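Notebook: seat belt sign chime complaints, Idar turboprop
Last updated: Sunday, 4:40 p.m.
3 comments | 11 shares

Started again on the chime thing. Idar still say that passengers in the back rows aren't hearing the seat belt chime in rough air, so people are up and walking when they shouldn't be, and they want us to sign off on the louder speaker from Okoth. I don't believe it yet. I believe somebody got up in turbulence. Whether they would have sat down for a louder bong is another matter.

What we have on paper: 368 cabin reports from Idar, of which 58 mention the chime at all. Mawar went through them and pulled the wording. Most of the 58 say "pax did not respond to sign." That says what the passenger did. It doesn't say what the passenger heard. Only a few say the crew member couldn't hear it either, and those are the ones I'd like to spend the week on.

Afiq thinks I'm being stubborn. Possibly. But the vendor wrote the summary that Idar keeps quoting, and the vendor sells the speaker.

Bench, morning. Old speaker (part 246 in our drawer list) on the mock ceiling panel, engine noise played back from the Cladska flight recording. Jomar in the row 14 seat with his eyes shut, hand up when he hears it. He heard it every time. Then I turned the noise up to what Okoth used in their demo and he started missing it. Their demo level is louder than anything on the Cladska recording, including the takeoff. I asked them where the level came from and got a brochure back.

To be fair to them, one recording from one airplane is thin. The mic was in the galley and we need one at the back.

Also the mock panel is bare plastic with no bins or coats or people under it. A full cabin soaks up sound. Anisa says hang blankets over the seats and run it again. Fine, but then write down which blankets, or we'll be arguing about it in October. 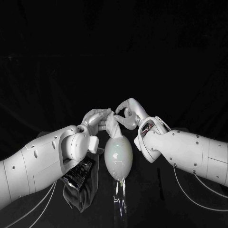
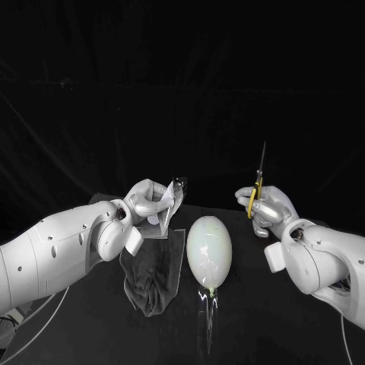 IRKHAM, August

Second session. Blankets on (the four gray ones from stores, folded once). Jomar missed two chimes at the normal noise level, both at the start of the run. Swapped him for Cempaka, same seat, and she missed none. So either the blankets matter or Jomar was half asleep after lunch. He says he wasn't.

Tried the new Okoth speaker, part 416. It is louder, no argument there. It is also harsher, and at low noise it made Cempaka jump. I don't want that over a row of sleeping people at cruise for every ripple. If crews hate it they'll stop cycling the sign, and then we've made it worse.

Checked the wiring on the old unit while it was down. One of the two ground lugs was loose under its sleeve, and with the lug wiggled the output drops by enough that I could hear it from the door. No idea if Idar's airplanes have the same problem. Cheap to look at, though, and so far no one there has looked. Asked them to pull the rear panel on the next airplane in the hangar before anybody orders speakers.

Open:
- mic at the last row, real flight, bumpy if possible
- rerun blankets with Jomar in the morning
- Okoth noise level, ask again, want the source and not the brochure
- Mawar to split the 58 by airplane. If they bunch up on one or two tails I'm going to be hard to live with

Not signing anything this week.

Comments (3)

Afiq Wibisono: The crew in my two reports were standing under the speaker. They couldn't hear it. Please don't lose those in the pile.

Anisa Saragih: Lug first, agreed. But a loose lug on our bench unit is our lug.

Mawar Nasution: Tail numbers are missing on a lot of these. Asking Idar.

Recent entries
Lavatory smoke detector, false trips after cleaning
Tray table latch, third redesign
Row 14 seat: squeak found, squeak back
Reading lights, heat test
Galley cart brake, wear on left pad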